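4. Checking tires by hand: what went right and what didn't

4.1 The vans and the routine

I should say up front that I never meant to write a whole section on tire gauges. The plan was to look at slow pressure loss in working vans and leave it there. But so much of what I learned came out of the plain business of kneeling on cold concrete with a gauge in my hand that I'd be hiding the best part of the study if I skipped it.

So, the basics. I followed 13 delivery vans split between two depots, one at Ljungberg and one at Grimuvberg. All of them ran the same size of tire, front and rear, and all of them had been through a regular service in the month before I started. The Ljungberg vans do short town loops with a lot of curbs. The Grimuvberg vans spend most of their day on the highway and come home late. I liked that contrast a lot when I was planning (it looked so tidy on paper!) and it gave me a fair amount of grief later, for reasons I'll get to in 4.3.

Each tire was checked with a Skuser dial gauge before the van left in the morning. I wrote down the pressure, the air temperature in the yard, the odometer, and whether the valve cap was there. By the end I had 2,676 usable readings. I threw out anything where the handwriting couldn't be read, and anything taken after a van had already been moved, even if it had only gone across the yard to the fuel pump. That last rule cost me more data than I'd like, but a short drive warms a tire enough to muddy a small difference, and small differences were the whole point.

Drivers took some of the readings and I took the rest. I had a worry about this, as you'd expect. A driver who wants to get going will see the needle near the number on the door sticker and write the number on the door sticker. And yes, there was some of that. The driver sheets have far more readings that land exactly on the placard value than mine do. I kept them in for the overall picture and left them out of the leak rates in 4.2, so if you are reading this with a suspicious eye, the leak rates are the part to trust.

4.2 How fast a healthy tire goes down

Every tire loses air. Rubber lets it through, the bead seat lets a little past, and the valve core lets out a bit more if it's old or has grit in it. What I wanted was a feel for ordinary loss in vans that work hard, so that a mechanic could look at a log and say "that one's just being a tire" or "that one needs to go in the dunk tank."

My first try was to plot pressure against calendar time. It looked awful. The points went up and down with the weather, and a warm spell could make a leaking tire look like it had healed. Once I corrected each reading back to one common temperature, the mess settled down into lines you could lay a ruler along. I know correcting for temperature is standard practice. I'm mentioning it anyway, mostly for the shop people who may read this, who keep good paper logs and then wonder why they can't see anything in them.

With that fixed, the healthy tires were boring in the best way. They drifted down slowly and at nearly the same rate as their neighbors on the same van. The leakers stood out within a few weeks. Two had nails, one had a corroded rim edge, and a handful had valve cores that were simply loose. A quarter turn with a core tool and they were fine for the rest of the study.

I also tried plotting against mileage, in blocks of 600 miles for the highway vans and 300 for the town vans so that each block held a similar number of mornings. I expected distance to matter more than it did. Within one depot, the van that drove the most didn't lose air any faster than the van that drove the least, as far as I can tell. Time and temperature did nearly all the work. Curb strikes may be a different story, but drivers don't exactly rush to report those, and I had no fair way of getting at them.

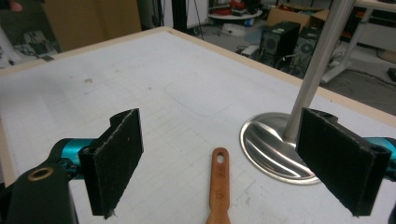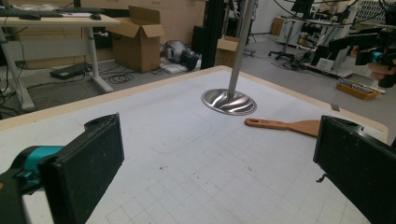 Figure 4. Black gripper fingers at a white tabletop, two views.

Department of Vehicle Care and Road Safety, Pleltadbridge

4.3 The two depots don't match, and I think I know why

Now the grief I promised. When I put the depots side by side, Grimuvberg looked worse. Its tires sat lower on average and they dropped faster between top-ups. I was all set to write a nice paragraph about highway heat cycles and bead movement, and I had even drafted it. Then I went back and looked at the times on the sheets.

The Grimuvberg vans get back late and leave early. Some mornings a tire had been sitting for only a few hours before it was measured, with the van parked close against a south-facing wall that had been soaking up sun the day before. At Ljungberg the vans park in an open yard and stand all night. So "cold" at one place and "cold" at the other were two different things. My temperature correction used the air in the yard, and a tire that hasn't cooled to yard temperature gets corrected wrongly. Some readings came out too high. When the next one came after a full night's rest, the drop looked like a leak.

I dealt with it in the simplest way I could think of. I kept only mornings where the van had stood since the previous evening, and ran everything again. Most of the gap between the depots went away. A little bit is left, and I'm not going to pretend I can explain it. It could be the wheels, which are a year or two older at Grimuvberg. It could be the compressor hose there, which has a worn chuck that hisses when you pull it off, so each top-up may end a touch lower than the person holding it believes. I measured before and after a few top-ups in August and the chuck does lose some air on release, but a few top-ups is a thin thing to hang a claim on.

4.4 Gauges, caps and other small stuff

I used the same model of gauge throughout and checked every one against the shop's reference gauge at the start of each month. One of them got dropped and read low from then on. I caught it at the next check and marked that stretch of readings, and they are not in the results. If I did this over I'd check weekly. It takes no time at all, and I spent two very glum evenings working out which sheets belonged to the bad gauge.

Valve caps turned out to be more interesting than I'd guessed. A valve core is supposed to seal by itself and the cap is there mostly to keep dirt out. Still, the tires with missing caps had more than their share of the loose or gritty cores. I can't say which came first. Maybe dirt got in and the core stopped seating. Maybe the wheels that get fiddled with most are the ones where somebody forgets the cap. I'd love for someone to pull a box of cores from high-mileage vans and look at the seals under a decent lens.

One more thing for anyone running a similar log. Write down who topped up the tire and to what pressure, every single time. I had a column for it and the column was too narrow (my fault, I drew the sheet), so people wrote "done" or a check mark. A check mark doesn't tell you whether the tire was filled to the placard or two psi over for luck. I had to treat every one of those as a fresh start and lose the slope on either side of it, and some of my longest runs of readings are chopped into bits as a result.

4.5 What I would pass on to a shop

For a fleet of this sort, I'd check once a week on vans that have stood overnight, and I'd compare each tire with the other three on the same van before comparing it with the sticker. That comparison cancels out most of the weather without any math. A tire that is a little low along with its mates just wants air. A tire that keeps falling behind its mates wants a look, starting with the valve core, which takes a minute and costs next to nothing.

I would hold off on reading anything into one low morning. In my logs a single odd value was far more often a rushed reading or a badly seated gauge than a hurt tire, and the second reading usually sorted it out. Section 5 takes the same vans and looks at shoulder wear on the front tires, where the two depots part ways again.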